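Heizöl für den Winter

Im März habe ich mit dem Tanken gewartet, das war ein Fehler. Jetzt habe ich bei Mosetti und bei Plattner angefragt. Plattner war auf 100 Liter vier Euro billiger, liefert aber erst in drei Wochen.
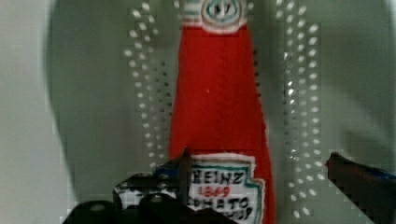 Die Rechnung

Bestellt habe ich 1258 Liter bei Plattner. Im Tank sind noch 60 Liter, das reicht bei dem milden Wetter. Die Lieferung kommt aus dem Lager in Loklow. 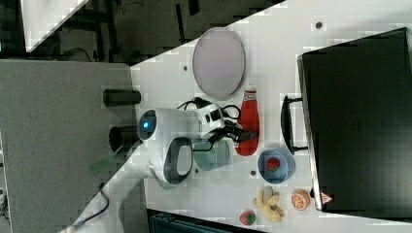 Mosetti hätte schneller geliefert, wollte aber einen Zuschlag für den langen Schlauch. Den Filter lasse ich vor der Lieferung noch wechseln.

10. Oktober 2026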